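Planditbridge belt set, README

Galindo returns room, belts and jeans. 802 clips, 134 held back for testing. Maintained by Lucinda Pettigrew, updated June. Task: get the belt off before the denim goes to Winell for resale.

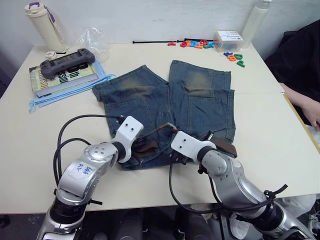

What changes for staff

Sorters used to pull every belt by hand. Now one person sits with the arms and steps in when a loop snags. Less wrist ache, more waitng.

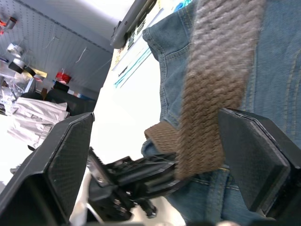 Will anyone lose their job over this?
Three sorters moved to grading, same pay. Hours after June not agreed yet.

Label "grip" starts when the fingers close, both arms logged seperately.

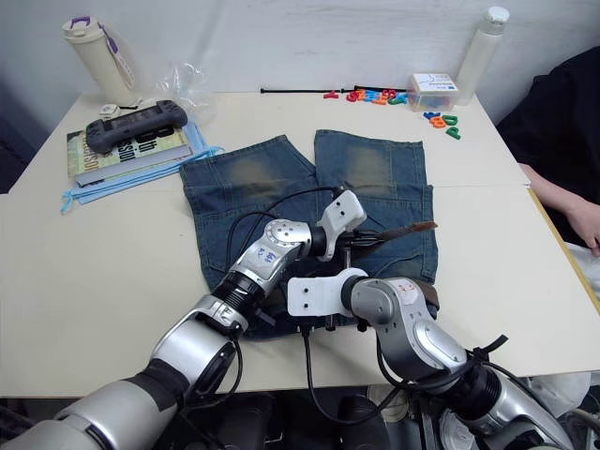

Known gaps

213 clips have no end label. Mekis is redoing them.

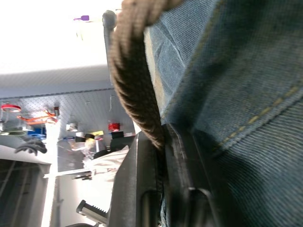 Sorters asked for a stop rule, so we added one: strap bunches, arm lets go, person finishes. Braided belts like the brown one against the denim get their own tag, "braid". Please keep it when you re-export.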